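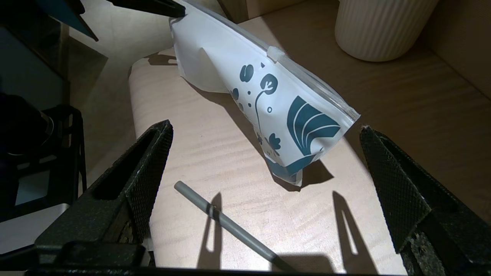 From: Yetunde Bassey
To: Tunmont allotments list
Subject: Re: Saving seed from the runner beans

Hello Melati, and hello everyone,

Melati Sitompul wrote:
> Mine are still green and leathery. Do I pick them now and
> dry them indoors, or leave them up and hope? Also does
> anyone still have the old Ugwu climbing bean?

Leave them up as long as you dare, is what I'd say! I had mine on the poles well into October last year and they were lovely. If a frost is forecast, pull up the whole plant and hang it upside down in the shed - the pods carry on quite happily by themselves. Shell them when they rattle, then give them another couple of weeks on a tray before you put them away.

I do have the Ugwu, yes, and I'm very fond of it (Lurdes gave me my first handful, so really the thanks are hers). I can spare up to 12 beans each for anyone who'd like to try it. It wants a warm spot and it sulks in May, but don't give up on it.

Zainab, I still have your riddle, and I haven't forgotten. I'll leave it by the water butt on plot 123 after tea.

Love to all,
Yetunde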